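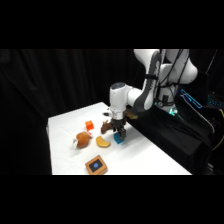
Plush toys, two small cubes and a wooden box on the white cloth.

Tanora Tabletop Things: read me first

Hello, and thank you for taking the time to open this file before opening all the others. Tanora is a collection of pictures and notes about small, ordinary things set out on a table, the sort of things you might find at the bottom of a toy box or on the shelf by the door. It was put together in Brerkdale by Firdevs Tokgöz and Radosław Nowakowski, and this page was last gone over on 7 Apr 2024.

What is in the collection

There are 3,000 pictures, sorted into 30 folders. Each folder holds 100 pictures of one arrangement of things, along with a plain text file called notes.txt, where we wrote down what was put out and anything we thought worth remembering. Some of the notes are a bit chatty, I'm afraid (Radosław's especially), but we decided to leave them as they were written.

The full list has 44 objects on it. Soft toys make up a good part of it, and then there are cubes, play food, boxes and a handful of bits and bobs that we never quite found a heading for. They went under "other", and "other" has grown rather fat.

A few words on the things themselves

The brown plush animal is listed as "reindeer or similar". We went back and forth over this for longer than either of us would like to admit, and Firdevs still leans towards reindeer, but please don't build anything important on it. It often ends up lying on its side with its head up, and the notes say "lying" whenever that happens.

The round brown plush is "round plush, brown". It has a white fabric tag sticking out at one side, and you'll find the tag handy if you want to know which way round the toy has been placed. We have heard it called a potato and we have heard it called a coconut, and both words will find it if you search the notes.

The yellow-orange crescent is "fruit slice". Banana and mango both have their supporters, so we kept the name loose.

The cubes go by colour. The blue one and the orange one are both small, and the orange one lets a little light through, so it can look brighter than you'd expect against the white cloth. If you are matching colours by eye, do give it a second look before deciding it must be a different cube.

The tan wooden box with the black face and the blue round button is "button box". It is listed as a thing like any other. We made no note of whether the button had been pressed, so there is no use hunting for that.

How the table was laid

We used a white cloth for every folder and tried to put things down the way people do, a bit here and a bit there, with some close together and some off by themselves. There are no neat rows. Early on, in October, we did try neat rows, and they looked so stiff and dull that we threw the whole lot out and began again.

Left and right in the notes always mean left and right as you look at the picture. "Near" means towards the bottom of the picture and "far" means towards the top. Folders 7 and 8 were written the other way about at first, and Firdevs has put them right, though if you have an old copy you may still come across the muddle.

Known faults

Things at the far end of the table can be blurred or half hidden. Where we couldn't say what something was from the picture alone, the notes say "small dark thing" or "tan thing" and leave it there. The spelling of "grey" wanders. The file for folder 19 has two blank lines in the middle, which upset one of our own scripts and may well upset yours.

Using it and passing it on

You are welcome to use the collection for teaching, for study or for trying out your own sorting and naming ideas. Please keep this file with it and mention Tanora by name. The list of objects was first kept in a Nishad sheet and later moved to Stunent, and the column headings are the same in both, so either copy will do.

If you spot a wrong name or a missing thing, write to Radosław with the folder number and the picture number. He looks after the corrections and adds them to changes.txt, newest at the top.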